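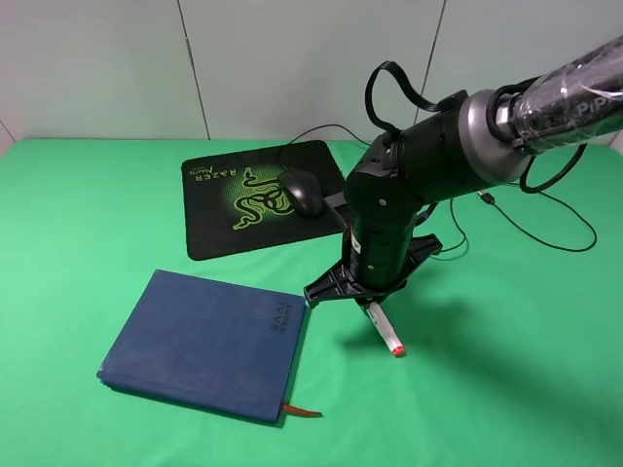 Aug 14, 2022. Station Henau, fault on the marker pick

The arm stopped again this morning in the middle of a pick, with a force alarm on the wrist. It is the same alarm that Jailson had last week on the mouse task, so I write everything down, also the parts that may have nothing to do with it.

Start conditions: normal cell program, speed 2, objects on the green cloth, the cable of the arm hanging on the right side. The approach to the marker was clean. In the last part of the descent the fingers should slow down and close when they reach the pick height. They did not slow down. One finger pushed into the cloth before the close command came, and the controller cut the motion. No person was inside the line. The finger pads have no damage that I can find with the hand lamp.

The log gives the finger encoder as 4000 when fully open and 1000 when closed on nothing. At the moment of the alarm it was 549. This value is below the closed position and is not possible for a healthy gripper. I think the zero point has moved.
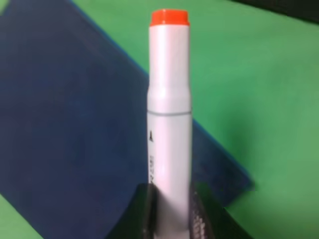 I did the homing again and gave it the marker by hand command, slow mode, and it held well. I pulled on it by the red end and it did not slip. So the force is good and the mechanics are good, but the number in the log was again too low. After the next power cycle it jumped back to normal. I do not trust this.

Then I tried the mouse task, to see if the height is wrong also there. For this one the fingers have to go down on both sides of the body, and there is little room for an error in height.

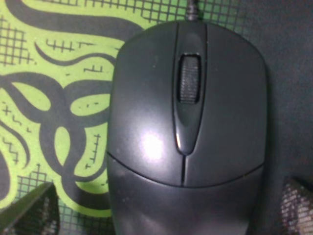
Two tries, two stops, both at the same point of the descent. Jailson checked the tool length in the settings and found the value of the old Bultidach fingers. The present ones are from Talpur and are longer. When the controller was updated, the backup from November was loaded, and the old value came back with it. It explains the contact with the cloth. It does not explain 549.

What I changed today:
Tool length set to the present fingers, saved in the cell file and in the backup.
Descent limit raised a little until the encoder is understood.
Force alarm left as it is. Please do not make it less sensitive to get more picks.

With the new length I repeated the approach to the marker with the fingers open and stopped by hand above the cloth.
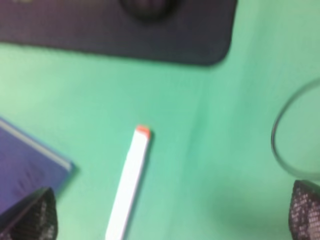

Jailson remarked that the encoder plug on the Olerside arm made the same kind of jump last year, and that he would change the plug first, before we send the gripper anywhere. He also wants the homing result written to the log at every start. I agree with both. The new plug is ordered, and until it is fitted the station runs only in slow mode with one of us at the stop button.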